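**Solla Studio is looking for people to test our evening language course**

We are a small language school on Walten Street. From October we start a new course for adults who want to speak better at work, and before we open it for everybody, we would like to try it with a first group. 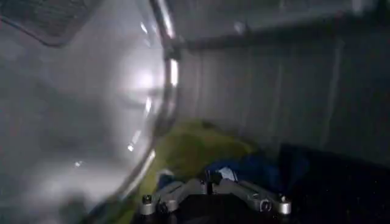
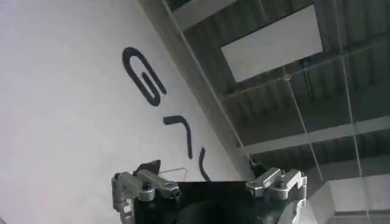 The course takes 3 evenings in a week, from 6:30 to 8:00 pm, and it goes on for 30 lessons. You don't need a certificate, but you should be able to hold a simple talk about your day. We speak a lot and write little – please be ready for this.

What we ask from you:

- come to all lessons, if you are healthy
- fill in a short form after each lesson
- speak with our teacher at the end for half an hour

What you get:

- the whole course without payment (the normal price will be $291)
- the Amegashie workbook, 216 pages, which you can keep
- tea and something small to eat in the break

Parents may bring a child older than ten who can read or draw quietly. The entrance has two steps, so please tell us if you need help with them.

To apply, write us a few lines about your job and why you want to learn. You can leave the letter at the front desk – we answer every one.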